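Flereck folding board, cream, reviewed after seven months

The Flereck is a stiff rectangular board for folding and pressing small cloths before they go in a drawer. Mine came from Fledadex in May, replacing an older Szekeres board that had warped along one long side. It is sold in one size and two colours. I chose cream, which was a mistake I will come to.

Setting up takes no time as there is nothing to assemble. The face has a light texture, enough to stop cotton sliding when the board lies flat. On a smooth worktop the board itself tends to creep, and a damp tea towel underneath cures this. Flatness has held up well. A steel rule laid corner to corner shows no gap that I can measure. 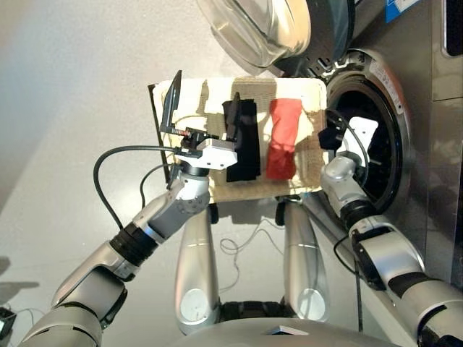 Grip is the main reason to buy a board of this type, and the Flereck is better with woven cotton than with anything slippery. Polyester napkins shift as soon as the second fold is made. It copes well with narrow folds. A black cloth and a red one, each folded into a strip, fit side by side on the face with a small gap between them, though the red has wrinkled near its middle. Stood upright, the board will not hold a cloth unaided, so the top edge has to be pinned.

Marking is the weak point. Tan and light brown patches show clearly on the cream, and neither washing-up liquid nor bicarbonate has shifted mine. The grey version, which I have seen in the Skendham shop, would probably hide them.

Price was 24 pounds, delivery included. Recommended for cotton, in grey - less so for synthetics.

Posted Dec 25, 2023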